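From: Nafula Obura
To: Ovilwood furniture list
Subject: Re: [ovilwood] curved drawer fronts, worth the trouble?

On 29th May Juraj Gajdoš wrote:

> I've been asked to fix up a small cabinet with a bowed drawer front
> and the thing binds on the left every time I push it home. I was going
> to plane the side down until it behaves. Has anyone here made one of
> these from scratch? I'm tempted, but it looks like a lot of fuss for
> a place to keep socks.
>
> Juraj

Juraj, please don't plane it yet! Bowed fronts are my favorite thing in the whole trade and I'd hate for you to give up on them over one sticky drawer.

First, take the drawer out and measure corner to corner, both ways. If the two numbers don't match, the box is out of square and you can shave the side all week without fixing anything. Mine was out by a hair at one back corner (a tired glue joint) and it felt exactly like what you're describing. I knocked it apart, cleaned off the old glue, clamped it square overnight, and it slid like a dream. Then look at the runners. A worn runner lets one side drop, and with a single knob in the middle you really feel it.

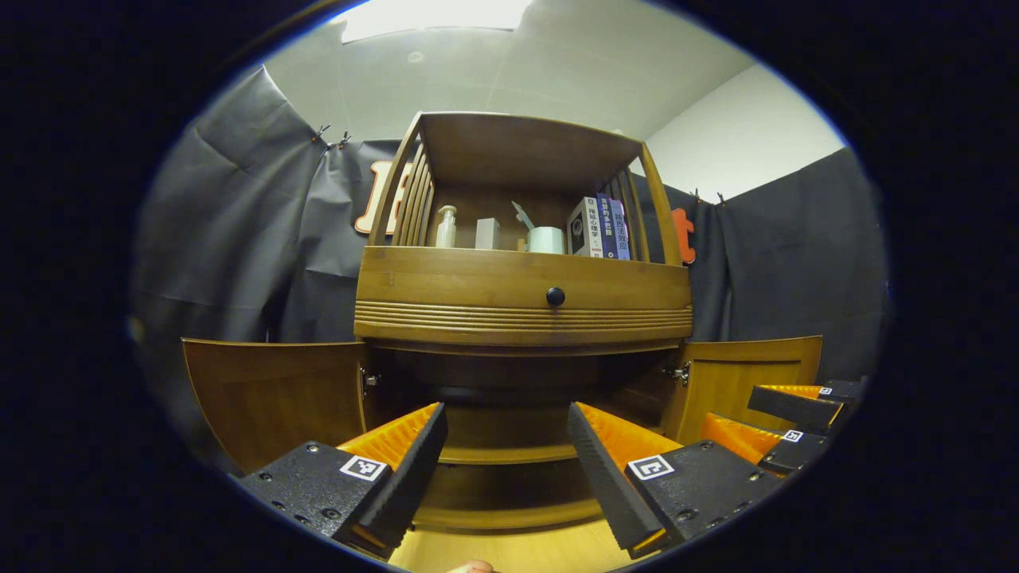 As for making one from scratch, yes, do it! You can saw the curve out of a thick block, which eats wood but is very forgiving, or glue thin strips over a form. I learned the strip way from Kanini Biwott in her shop on Ritchie Lane, and we used 13 clamps on one little front and still wanted more. Leave it on the form longer than you think you need to. Mine sprang back a bit the first time and I had to trim the sides to suit.

If you want grooves along the front, cut them after the bend, with a scratch stock held against the bottom edge. It's slow and lovely work, and the shavings come off like thread.

Rezaul, didn't you have a form left over from your nightstand? I'd borrow it in September if Juraj doesn't grab it first.

Nafula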